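Small plastic parts on the counter

When I take a little plastic case or holder apart for cleaning, I do it on a clear piece of counter. Open the hinge fully and look for screws before you pull anything.
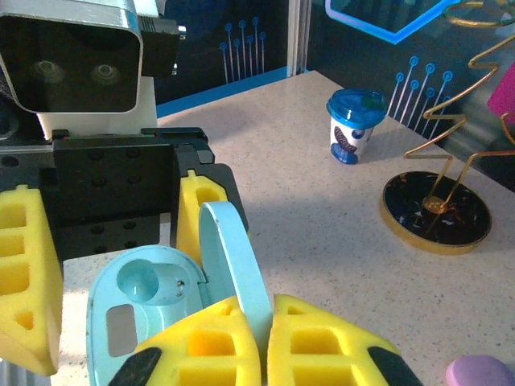

Light blue case, open. Two tiny screws are on the post in the round cup.

Put the pieces down by color. My neighbor Deolinda Teixeira mixes everything in one bowl, and then she searches until evening. Glasses should hang upside down on their stand — they take less space and collect less dust.

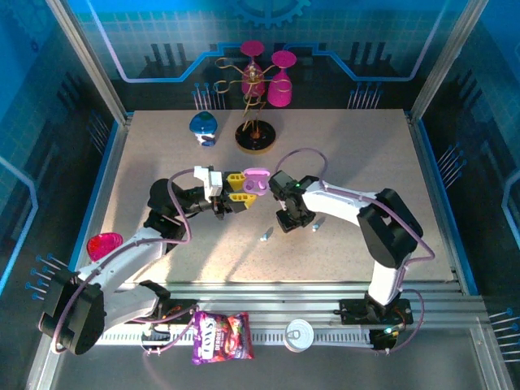
Flat pieces

Wipe the broad side first, then the rim, with a soft cloth. Strong powder makes matte plastic shiny in spots, and this you cannot repair.
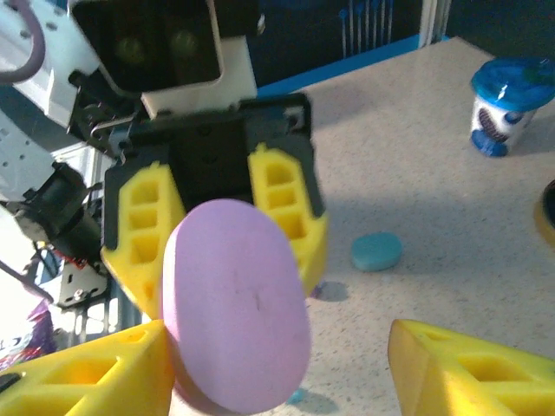
The oval disc, with a small dark mark near the middle.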